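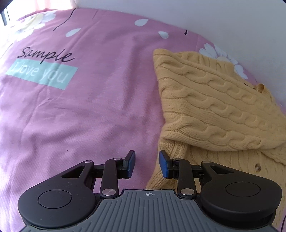 Wednesday's job was the gripper, so the washing-up can wait. I have now owned the Flemilari for long enough to have opinions about its pivot pins, and I had always assumed that would happen to other people.

The thing has six pins and a habit of going stiff on one side after a heavy week of knitwear. Wool sheds. It sheds into the linkage, where it felts itself into a tidy little washer that the manual has never heard of. My routine is a dry paintbrush around each pin, tweezers for whatever the brush only encourages, and then open and close 25 times while listening for the click. If there's a click, I do the side that clicked again and mutter at it.

Cheng-en Hsiao, who got me into this, oils his. I did that once, in May. Oil and fluff make a paste, and the paste got onto the pads, and from the pads onto a jumper I was fond of. So mine stays dry now – Cheng-en and I have agreed to differ, mostly by me not bringing it up.
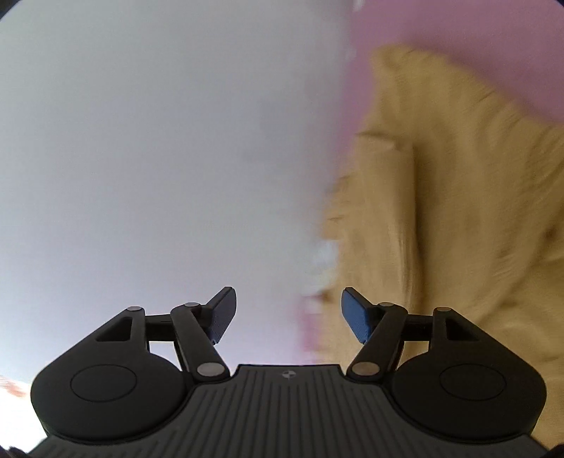 How often should the pads be cleaned?

After every session with anything fuzzy, and once a week otherwise. A damp cloth is enough. Let them dry with the jaws open.

Alignment is the part I put off. If one finger closes ahead of the other, the cloth gets shoved sideways before it gets held, and you spend the evening blaming the software. I check by closing on a strip of paper and trying to pull it out from each end, then slackening the mounting screws on whichever pad is sulking. Paper only tells you so much, though, and I like to finish on something thick and awkward. A ribbed hem does nicely: with the pads shut on it the knit should be squeezed flat in a narrow strip between them, with the spare fold hanging down below the jaws. Keep an eye on that fold. It would love to get into the linkage.

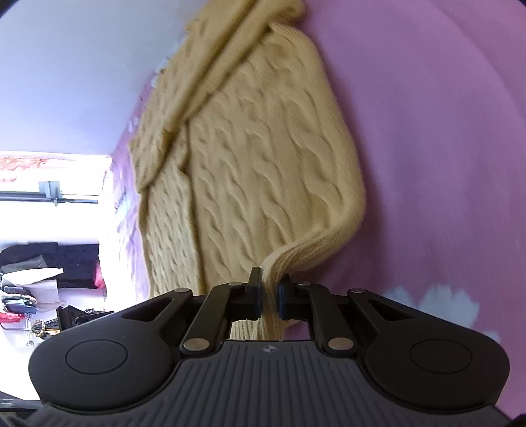
Grip depth took me longer to sort out than it should have. The Rissanen notes (two pages, one of them a warranty) tell you to grip soft things at the middle, and for a sock I wouldn't argue. With anything tall I want to know what the joints do under a lopsided load, so I go low. Cable knit clamped near its base and stood on end, point towards the ceiling, is a good rude test, especially when it bulges over the left finger like that. I hold it for a slow count of five and feel for any give in the arms. Give means a screw wants another nudge.

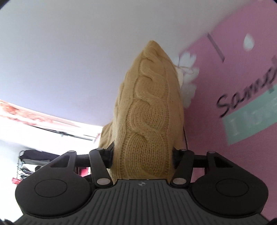
Still on the list: a proper case, and a spare set of pads from the shop in Stadgate, which opens when it feels like it.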